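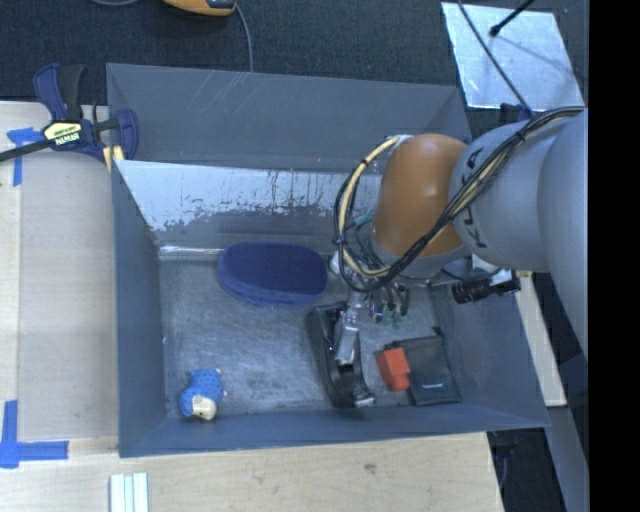 Marian Tolhurst
Project Coordinator, Skirness Small Goods Reuse

Progress report to the Hadgu Fund
Sunday, April 29, 2018

Items sorted

We have sorted 3,361 items since the grant started in December. Most are small household goods and toys that come in mixed together at the bottom of donation bags and boxes. Before the grant these went straight to landfill, as the shop had no space to go through them.

Toys are the largest group. Small figures, like the blue and white one in the corner of the bin, are grouped by size and sold in bags. Single figures don't sell well at our prices, but the bags do. Larger toys go out one by one with a tag.

The hardest group is what our sheets call "soft and unclear". The dark navy oval pad in the same bin is a fair sample. It could be a sponge or an insole, and an item like that can't be priced until someone decides which shelf it belongs on. Our rule now is that anything still undecided at the end of the day goes to the craft box. The craft box is free to schools and has been emptied twice.

Bins and tables

We bought 35 bins from Clesix under the equipment line. We had planned on straight-sided tubs but changed to the open kind with sloped walls. Small things are easier to see and reach, and the wide rim gives a good hold when a bin is moved. The flat floor also wipes down quickly.

The bins are showing wear. Scratches and scuffs like those on the pale panel in the photo don't affect use and we don't plan to replace any bins this year. Drip marks are a matter of cleaning, and we have added a weekly wash to the closing list.

The light wooden tabletops have held up. We sanded and sealed them in the first month and will do so again before winter. One table was too low for people working standing up and has been raised on blocks.

Labels and records

Samivix supplied the label stock and the record sheets. The first labels lifted off when the bins were washed, so we moved to a tougher kind at a slightly higher cost. Records are kept by group and not by item, except for anything priced over ten dollars. This is a change from our application. Recording every item took longer than sorting it, and we wrote to you about the change at the time.

Spending

Equipment is fully spent. There is $1,775 left in the supplies line, which covers labels, cleaning products and bags to the end of the grant period. We are not asking for any money to be moved between lines.

Problems

Donations come in unevenly. After long weekends we have more bags than floor space, and for two weeks this term we had to turn small goods away. A second set of shelves in the back hall would fix this - we are looking for used ones and have had one offer, but they are too deep for the doorway.

Loose batteries are still turning up in toys. They now go into a sealed tub as soon as they are found.

Next period

We will finish the sorting guide, with a colour chart for the groups, and send you a copy with the next report. The bagged toys will also be tried at the Skirness market, if we can get a stall.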